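From: Christos Stamatopoulos
To: Lumlow list
Subject: Re: [lumlow] how many demos before you bother training?

Ifor Gwilliam wrote:
> We've got 860 episodes from Plusstead now and the policy still
> dithers over the dishes. Do we keep collecting, or is something
> off with the ones we have? How is everybody else splitting
> their sessions?

Hi Ifor, hi all,

I'd stop and watch some before collecting any more! I had much the same thing in June with Morris (our older arm, the one with the squeaky elbow) and a big pile of episodes that all looked fine in the log. Then I sat down with a pot of tea and played the wrist view back at half speed, and it was a bit of an eye-opener. I was pausing over the plates every single time, deciding which edge to go for, and Morris had learnt the pausing beautifully.

We're on white plates and a blue tray at the moment, with a sheet of cardboard stood up behind the table.

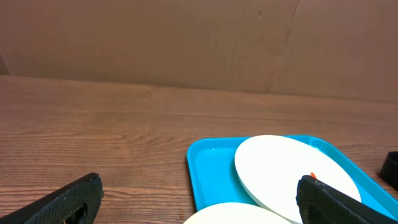 So now I make up my mind before I press record, and if I change it halfway through I bin the episode. It feels wasteful but it goes quicker than you'd think. I also do 5 short sessions with a proper break between them, as my hands get lazy and I start coming in from the same side every time.

The other thing is to keep your fumbles, but label them. A missed grasp with a clean second go is worth having. A missed grasp where you wave about for ages and then put the arm back to home isn't, at least not for us. Fimis lets you tag them as you go, if you can remember which key it is (I can't, there's a sticky note).

And look hard at the close-up bits. When the fingers are right down by something big and plain, the wrist view is mostly one colour and a lot of smear, and there's precious little for the model to hang on to. I've slowed my last bit of approach right down for that.
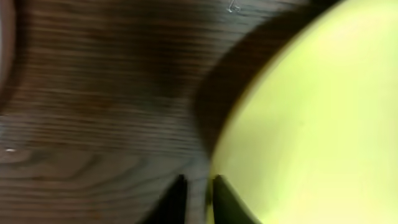 Ifor replied off-list that he'd rather fix that with a second camera than by moving slower, and that slow demos had given him a slow robot, which he then had to speed up again at playback. He says I can pass that on.

Fair point, and I haven't got a good answer. I'll run 2 batches at different speeds and post the numbers.

Christos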